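Putting the whiteboard back to work

I bought a big whiteboard almost two years ago, when I moved my desk out of the bedroom and into the back room of the apartment in Mornstead. The plan was to keep my whole week on it. For a couple of months I did. Then I wrote a long list in small handwriting, stopped reading it, and left it there until May.

The list was mostly about the Kodikara job, a catalog I was laying out for a furniture shop. The job had been finished and paid for a long time. I had stopped seeing the words at all.

So one evening after dinner I cleaned it. Dry wiping took off the top layer and left a gray ghost of every letter. I went over it again with a damp cloth and a little dish soap, then a dry towel. The old ink in the corners needed a second round. The whole job took 30 minutes, including the time I spent looking for the towel.

I also threw out the dead markers. I test them on scrap paper now, so I don't put a faint line on a clean board and then have to wipe it off again. 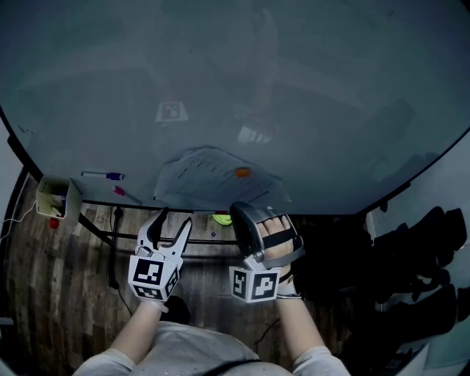 The board with nothing written on it, and the printed sheet at the bottom.

The sheet stays at the bottom, under the orange magnet. I used to tape papers to the wall next to the board and the tape took paint with it, so I've stopped doing that. Low down is a good spot for small print anyway. I can read it from my chair, and the upper part stays free for writing.

Markers go in the little white cup. The blue one and the pink one usually end up out of it, which is fine with me as long as the caps are on. Blue is for work and pink is for things other people are waiting on. I tried a system with more colors once and could never remember what green meant.

The floor is the next thing. Small stuff drops off the board and I leave it where it lands, and the cables need to be tied up. I've been putting that off because it means moving things around by the radiator too, and once I start there I'll have to do the entire room.

My friend Chathurika Uddin keeps her board completely blank and only uses it when she's on the phone. I thought about copying her, but I forget things if they aren't written down in front of me. What I have decided is to wipe it at the end of each week, whether the list is done or not. Anything I still care about can be written again.

So far I've kept to it for two weeks. The Ernach invoice got carried over both times. I should send that tonight.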